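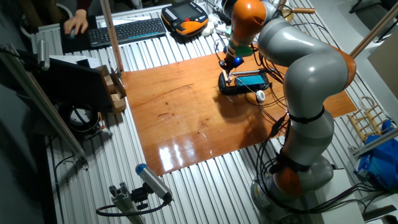

Grollirard a ouvert en décembre, dans son atelier de Ciltley, un poste consacré aux supports de téléphone et à leur câblage. Le plan de travail se compose d'un panneau de bois verni posé sur une table à lames d'aluminium – un montage simple, qui laisse les rainures libres sur le pourtour pour les fixations. Le clavier et la souris restent à portée de main, hors du panneau.

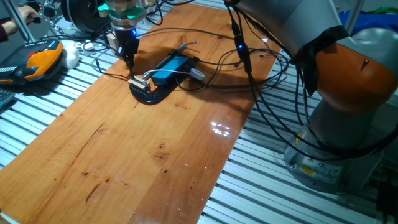

Anouk Aerts estime que le vernis est un choix discutable, un bois brillant renvoyant l'éclairage du plafond, et qu'une finition mate aurait mieux convenu à l'examen des petits connecteurs.

Le programme porte sur 13 modèles de support, chacun suivi pendant 20 jours. Sont relevés le maintien de l'appareil, l'accès aux prises et le cheminement des câbles. Les pièces proviennent du stock Gradach, à l'exception d'un lot livré de Guimarães.

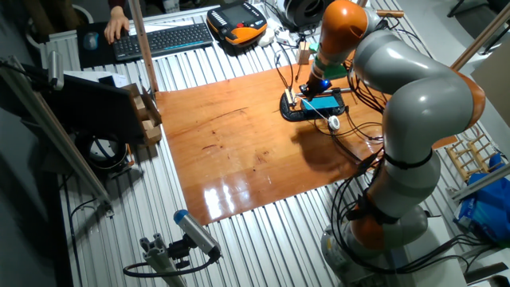 Téléphone dans son support noir, écran vers le haut.

Les relevés sont saisis directement au poste. Une séance dure environ 60 minutes, réglage du support compris.

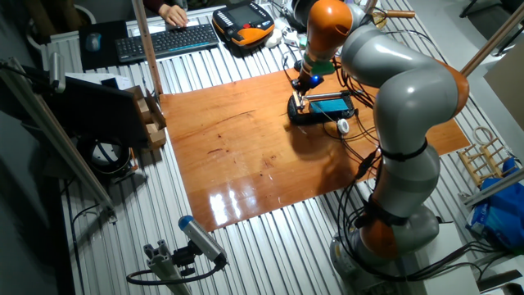

Les supports destinés aux tablettes sont-ils concernés ?
Ils feront l'objet d'une seconde série, après la remise des résultats sur les téléphones.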